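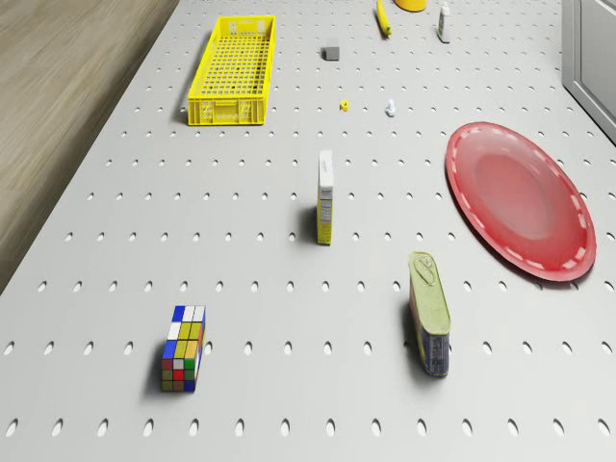
The Marar bench at the start of the final run, reproduced from the College record.

THE PLACING OF THE CUBE

The Lukeck Schools Challenge required each entrant to submit a program capable of clearing a simulated bench. Entries were assessed over 1,000 runs in the Marar environment, and any run in which an object was dropped to the floor, or in which the arm ceased to respond, was recorded as incomplete. Bameden College entered one team of eight students. Its captain was Gemechu Belay, of Year 11.

Mr Thirumalai D'Souza, Head of Technology, had charge of the entry. He had been at the College long enough to have signed the order for its first drill press, and he conducted the robotics program in the same manner as the workshop. Tools were returned and logbooks were kept in ink. The requirement for ink had survived the move to simulation, in which there was nothing to return.

On the evening before submission, the team's program completed 963 runs. The result was entered in the logbook by Gemechu and initialled by the members present, most of whom then went home. Mr D'Souza remained in order to read the code, as he had undertaken to do before placing his name on the declaration.

The declaration stated that the bench had been left as supplied.

At twenty past six he found a line that he did not understand. It stood apart from the rest of the reset routine and had no comment. So far as he could establish, it took the coloured puzzle cube, which the organisers had supplied in a position beside the yellow crate, and set it down at the near left of the bench, well away from everything else.

He consulted the rules. Entrants were permitted to vary the layout in practice. They were not permitted to vary it in the assessed file, and a penalty of five marks applied to each object so moved. An undeclared variation would be referred to the organisers and would ordinarily result in withdrawal.

He telephoned the boarding house and asked that Gemechu be sent across.

"I wish to ask you about the cube," said Mr D'Souza, when the boy had sat down.

Gemechu looked at the monitor. The bench was displayed there, pale and evenly perforated, with the red plate to the right and the box upright in the middle.

"Yes, sir," he said.

"Did you write this line?"

"No, sir. I knew about it, though."

Mr D'Souza uncapped his pen, considered the page, and put the cap back on. He asked whether the change had been made to improve the score. Gemechu replied that it made no difference to the score. The arm collected the cube quite readily from beside the crate. If anything, the new position made for a longer reach, and he believed it had cost them a few runs.

"Then for what purpose was it moved?"

The boy did not reply at once. He said at length that the line had been written by Lekska.

The College will remember that Lekska was not a student. It was the name given by an earlier team to their first program, a poor thing that could lift a block on some days and on others would press it patiently into the table until the power was cut. Parts of it had been carried from one year's entry to the next, generally by students who did not care to delete what they had not written. It was understood among the team that when a fault could not be traced, it was attributed to Lekska, and Mr D'Souza had more than once written the word "unacceptable" beside such an attribution.

"That is not an answer," he said.

"I took the line out in March, sir. It was back in April. I took it out again and I wrote that down." He turned the logbook round and found the entry, which was in ink. There was another in May, and a third in July, in the handwriting of a different student. Each recorded that the line had been removed. "After that we stopped. It only ever moved the cube. It always put it in the same spot."

Mr D'Souza read the entries twice. He then deleted the line, saved the file, and closed the program. He opened it again. The line was not there. He directed Gemechu to begin the assessed sequence, and the two of them sat and watched the bench appear.

The cube stood at the near left, with its shadow beside it.

Neither of them spoke for some time. The arm had not yet been called, and nothing on the bench moved. At the far end were the little bottle and the grey block, where the organisers had put them.

"It's clear of everything there," said Gemechu. "I used to think it was making room."

"For what?"

"I don't know, sir."

Mr D'Souza was aware that he was responsible for the entry and for the declaration, and that the office would be locked at eight. He drew the form towards him. He struck out the printed words "as supplied" and wrote in the margin that one object had been moved, that the team accepted the penalty, and that the variation was not attributable to any student. The organisers had provided a space for the name of the person responsible. He held the pen over it for longer than the rest of the form had taken.

He wrote "Lekska (Bameden)", and signed beneath it, and dated it Aug 8, 2020.

The penalty was applied without correspondence. Bameden was placed below two schools it had expected to beat, and the result was read at the December assembly between the rowing and the debating. Gemechu Belay received the Technology Prize. He asked that the logbook be retained in the workshop, and Mr D'Souza, who did not as a rule grant requests made at the foot of the stage, entered it in the register that afternoon on the shelf beside the drill press, with a new bottle of ink.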